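Worer Hand-Held Gripper System
Research Equipment and Methods
Drondport Manipulation Laboratory

Overview

The Worer is a two-fingered hand-held gripper with an integrated camera, developed at the Drondport Manipulation Laboratory for collecting demonstrations of everyday handling tasks. An operator carries the device, closes the fingers on an object, and moves the object as a person ordinarily would. The recorded motion is then used to train a control policy for a robot arm fitted with the same fingers. No arm is required at the collection site.

This page describes the current version of the equipment, the method for which it was built, and the principal findings of the Văn study, completed in January by Cường Cao, Tâm Ngô and Khang Nông. Laboratories wishing to borrow or purchase a set should consult the section on availability.

Research Purpose

Earlier work at the laboratory relied on teleoperation, in which a person steers a robot arm from a separate station. The resulting data were accurate but slow to obtain, and operators avoided objects that were soft, slippery or awkward to hold. The Văn study asked whether demonstrations gathered by hand, in furnished rooms with ordinary lighting, could produce a policy that handles such objects reliably when it is transferred to a fixed arm.

The study used sorting as its test task. Small household items are moved between an open container and a table surface, in no set order. Items are not arranged beforehand, and packets, toys and soft goods are permitted to overlap. 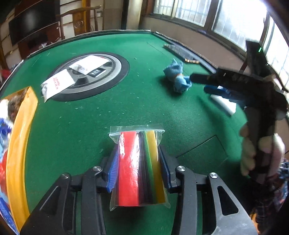
Grasp stability was the first quantity examined. A policy that learns only from rigid objects tends to close the fingers at the widest visible point, and this fails on flexible packaging, where the outline seen by the camera may extend past the part that can bear a load. The clear zip bag held upright between the fingers is a case of this kind: its closure is wider than the colored strips inside it. Demonstrations with such packaging were therefore labeled by point of contact as well as by object. The label is entered by a reviewer after the session and takes the form of a single mark on the first image in which both pads meet the object. Reviewers found this quicker than outlining the object in full.

Session Procedure

Each session is conducted by two operators at one table. Both may work at the same time, and the recordings are stored separately. The operators are asked to observe the following practice.

Calibrate each gripper by opening and closing the fingers fully before the first grasp.

Approach the object at a natural speed. Slow, exaggerated movement was found to reduce the value of a demonstration.

Hold the object clear of the surface for 3 seconds before placing it.

If a grasp slips, continue recording. Failed grasps are marked in review and retained.

Results

The Văn collection contains 1,372 accepted demonstrations. A policy trained on the full collection was compared with one trained on teleoperated data alone. Both were evaluated on the same arm, with objects that had not appeared in either set. The policy trained on hand-held data completed more placements, and the difference was greatest for thin packaging and soft toys.

A second comparison concerned the number of demonstrations. Performance rose steadily up to 1,000 demonstrations and more slowly after that point. Sang Thân, who led the evaluation, attributes the slower gain to repetition in the object set, and the next collection will add new items in preference to longer sessions.

Two limitations should be noted. The policy does not yet judge how firmly to close on a compressible object. It also loses accuracy when the container moves during a grasp, as the training recordings contain few examples of this. Work on both questions is continuing.

Equipment

The finger linkage is identical on the hand-held unit and on the arm-mounted unit, so that an object meets the same geometry in training and in use. The contact pads are replaceable. For compressible objects the laboratory recommends beginning with light foam, as in the grasp recorded over the open yellow box, where a pad presses on the white block from each side. Operators who practice on foam before a session produce fewer rejected recordings.
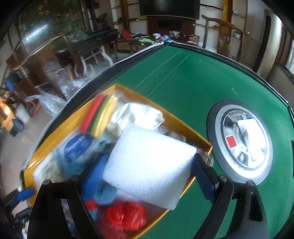
Items Supplied

Two hand-held gripper units with cameras
One arm-mounted finger assembly
Spare contact pads
Calibration card
Fludimeck review software, with a license for one site
Printed operator guide

The arm itself, the table and the test objects are not supplied. Any stable table of suitable height may be used.

Availability

Sets are lent to academic laboratories for a period of 40 days, subject to a signed data agreement. Purchase is open to all institutions. Requests should state the intended task, the type of arm in use, and the name of the person responsible for the equipment. They should be addressed to Lợi Thái, Equipment Coordinator, at the Drondport Manipulation Laboratory.

Page last revised 3 February 2024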